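Keeping the Box: why people collect packaging
Student project report, final version
Submitted 15 December 2022

1. What I wanted to find out

Some people collect things. Some people collect what the things came in. My aunt does tea tins, that's where the idea came from. Started in July with a different topic (stamp dealers), dropped it, no one would talk to me about prices. Packaging people on the other hand talk a lot.

Main question: how does somebody decide that an empty box is part of a collection and not trash? Second question, added later — when does it get thrown out?

2. Who I asked

Put a paper form out at the Prurkotia swap meet in Ploltosholm and left a stack at the library desk. Got 60 forms back. Of those 13 were blank after page one so I left them out of the charts but kept the comments where there were any. Also did a few longer talks, notes only, no recording. People were fine with notes.

The form asked what you collect, how long, where you keep it, who else in the house has an opinion on it. That last one got the longest answers by far. Should have given it more lines.

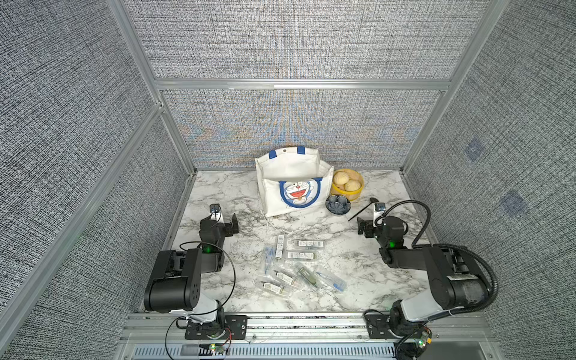 Most people who filled it in started by accident. A tin was too nice to throw away, then a second one from the same brand, then it was a set and there was a gap in it. The gap seems to matter more than the tins do. One woman with Bratu cocoa tins wrote that she doesn't even like the one she is looking for, it's an ugly orange, but it goes between two she has.

Men and women answered pretty much alike, age made more difference. Older people kept packaging to use it (buttons, screws, string) and the collecting came after. Younger ones bought it as a collectible from the start, often online, often already empty.

3. Storage

Expected shelves. Got wardrobes, under beds, a bathtub in one case, and a garage that hasn't had a car in it for years. The biggest collection on the forms was 800 matchboxes, which fits in less space than you'd think. The smallest was a drawer.

There is a split between people who display and people who store. Displayers want everything facing front and hate lids. Storers want it flat, dry and labeled, and some of them hadn't looked at their own stuff in a long time, by their own account.

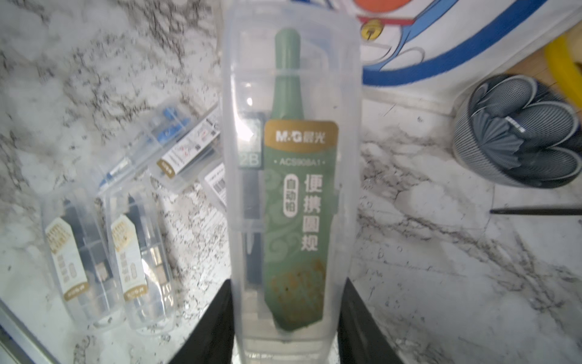 Inserts turned out to be a whole seperate argument. For some collectors the card or leaflet inside is the real item and the plastic is only there to protect it. For others the pack has to be complete or it's worth nothing. A tall clear case like the one standing here, rounded top, ridges down the sides, green bottle-shaped card inside, would get two different answers from two tables at the same swap meet. The first table slides the card out and files it. The second wouldn't dream of it. Clear plastic also clouds and scratches, and a few people wrote that they buy doubles to get one good lid.

4. Collecting or hoarding?

Didn't put the word hoarding on the form. It came up anyway, mostly as a joke, mostly about somebody else. My rule going in was simple: if you know what you have, it's a collection. That didn't hold up well. One man had a typed list of 191 yogurt pots and couldn't get to his own back door. Another had no list at all, one glass cabinet, could tell me where each Nikirine soap carton came from.

So I changed the rule to something about use of the rooms. Can you cook in the kitchen, can you sleep in the bed. Better, but still not great, I think.

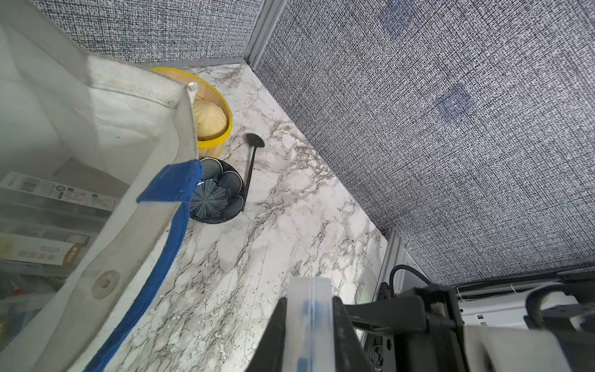

Nazmiye Kılıçarslan didn't agree with the room rule either when I read it out to her. She said a small apartment fills up with four boxes and a big house can hide a serious problem for thirty years, so all I was measuring was rent. What she would ask is whether the person can let one go. Not the whole lot, just one, this week, to someone who wants it more. She swaps tins at most meets and says she comes home with fewer than she took, usually.

I liked that so I went back over the forms with it. Only works for the people who wrote about swapping, and there was no question on it. Next time.

5. Getting rid of things

Hardly anyone throws out on purpose. Things leave at a move, a divorce, a leak. Swapping is the exception and it's done with rules: wiped clean, no smell, no sticker residue, damage said out loud before the trade.
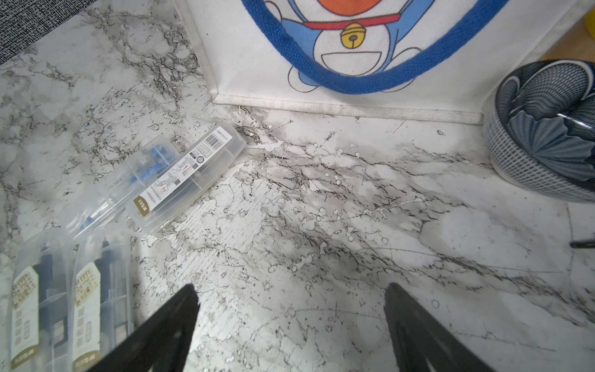 Condition is where most of the fights at a meet start. Sellers say "light wear" and mean anything. It depends a lot on what you look at the item on, too. Set a cracked lid down on white marble pattern with that much black and gray veining, and a dark gray smudge across it on top of that, and you'd have trouble saying which lines belong to the lid. A plain sheet of paper is what the regulars use. Several recieved a bad trade once and have carried paper ever since.

6. Problems with this project

Swap meet people are the happy end of it. Those who can't let go don't come to a swap meet, so I have next to nothing on them. The form was too long. Page two should have been page one. Some of the handwriting I guessed at, and one form might be about pigeons.

Charts are in the appendix, in the order I made them. Blank form is the last page.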